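老照片、讣告、生平资料在家怎么收（随手记，想到哪写到哪）

家里老人走了以后，最乱的就是纸。讣告剪报、毕业证、退伍证、教会唱诗班的节目单，一袋一袋的。整理生平的时候才发现年份全对不上。下面几条，都是我自己弄过的。

先别扔信封。邮戳有年份，搬过几次家就靠它。

分堆按年份，不按人。一张纸写一个十年，铺地上，往上放。拿不准的另放一堆，别硬塞。

橡皮筋、回形针、订书钉全拆掉。锈了会印到纸上。钉子用薄尺子撬，别用指甲。

照片背后写字用软铅笔，轻轻写，垫硬板。圆珠笔不行，正面会鼓出来。名字写全名，别写“二舅”，再过一代谁知道是谁的二舅。

粘在旧相册上的照片，撕不动就不撕。牙线从角上慢慢锯过去，24张里我弄坏了2张，都是急的。

卷着的奖状、大张合影，不要直接用手掰平。放进高一点的塑料箱，箱底一块湿毛巾，上面架个网，盖上盖子过一晚，第二天夹在吸水纸里压书。压10天。中间换一次纸。字是钢笔写的先别这么弄，会洇。

实在太大的就卷在粗纸筒外面，别塞筒里面，塞进去容意拿出来难。外头再包一层无酸纸，棉带松松系上。

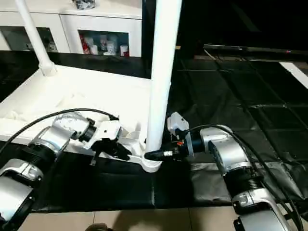
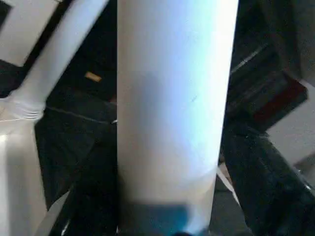 标签写在棉带上挂着，别贴纸上。胶带什么牌子都一样，几年就黄。

扫描：普通照片600，小的一寸照1200。文件名年份打头，后面是人名和地方，不知道月份就写00。备份两份，一份放亲戚家。我那份在Shagufta Rana那里，她也存了她们家的，互相保管，挺好。

生平简历怎么写：出生、父母全名、搬家、学校、参军、工作、教会，一行一条，后面括号注明是哪张纸上看来的。听来的写“听说”。两张纸年份打架的，两个都留着，不要自己挑一个。

录音趁早。周日吃完饭，手机往桌上一放，问“这张是谁”就行了，比问“讲讲你的一生”管用的多。电视关掉。

箱子不放阁楼不放地下室，卧室柜子中间那层最稳。干燥剂一年一换，我都是五月换，顺便翻翻有没有虫。

奖章不要擦亮。软布掸灰就够。

还有老磁带，下回再写，机子还没修好。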